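Guides > Pedima home arm > Set-up > Section 4: Your first small-parts chore

14 comments | 31 shares

Section 4: Loading the cotton pads (and whether the arm can do it yet)

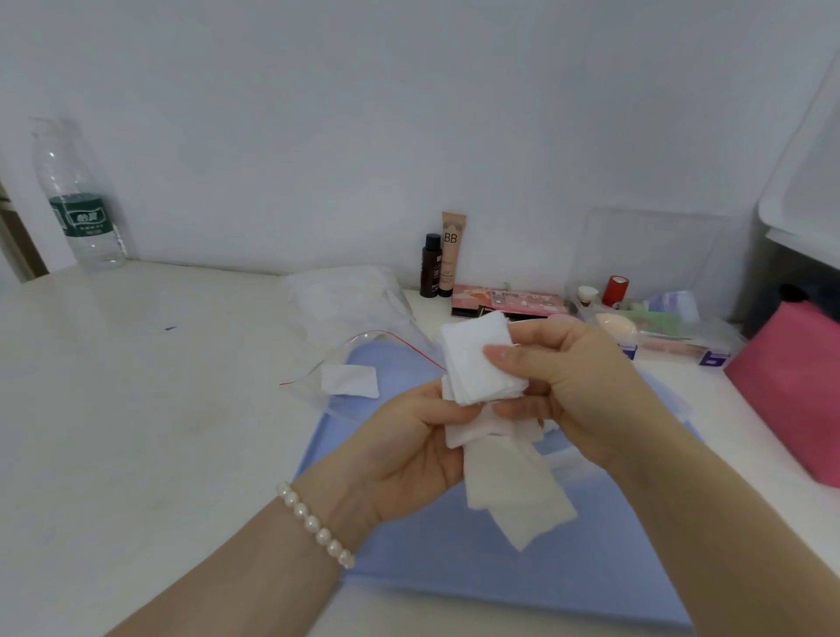 Before you start

I get asked a lot if the Pedima can handle vanity table chores, and my answer is sort of. It moves bottles and tubes all day long. Soft flat stuff is where it gets humbling! A stack of cotton pads fans out as soon as you lift it, and my own fingers deal with that without me thinking about it (one hand on top, one cupped underneath). The arm has to be set up for it, so go slowly through this part and don't skip the practice run.

You'll need the arm clamped down and homed (Section 2), the Onik soft fingertips, a shallow tray, a resealable bag, and square cotton pads. I buy the 200 packs since you're going to ruin a few.

Steps

1. Put the tray on the desk within easy reach of both hands. Light blue plastic works fine for me on a white desk. A white tray was a disaster, the software kept losing the edge of it.

2. Wipe the desk. Smudges don't bother you and me, but the Grindiler vision app likes to call them objects.

3. Slide your bottles, palettes and organizer toward the wall. You don't have to clear everything off, just keep the tray side open.

4. Open the app, pick Soft Items, then Stack. Set grip force to 5. The default is way too high for cotton and you'll get dents.

5. Lift a stack yourself, with both hands, and hold it over the tray while the app watches. Let it hang a bit messy if it wants to. I used to square up the edges first and then the arm only ever understood perfect stacks (lesson learned).

6. Set the stack down in the tray and tap Save Pose. Do this 4 times, turning the stack a little each time.

7. Take your hands out of the way, tap Try It, and let the arm pick up one pad.

CAUTION: Keep your hands clear of the tray once you've tapped Try It. Take off loose bracelets and rings before you reach near a moving arm, and use the pause button if you need to fix something.

8. If it grabs two pads, lower the force by one and run it again. If it drops the pad on the way up, slow the lift speed and leave the force alone.

Note on the bag: dropping pads into an open bag is okay if you prop the mouth open with the Carrillo clip. Closing the zip strip is still your job. I've spent whole evenings on this and the arm just pushes the bag across the desk. Clear plastic is hard for it to see too, especially when it's crumpled and shiny.

So can a machine do this chore? Single pads from a neat pile, yes, at a pace that'll make you want to go make coffee. A loose double handful straight out of the pack, no, I still do that by hand and I expect to for a while.

When you're getting clean single picks, save the profile under a name you'll remember and go on to Section 5.

Related
Section 3: Fitting the Onik fingertips
Section 5: Bottles, tubes and things that stand up
Grindiler keeps seeing things that aren't there
Folding washcloths: my December test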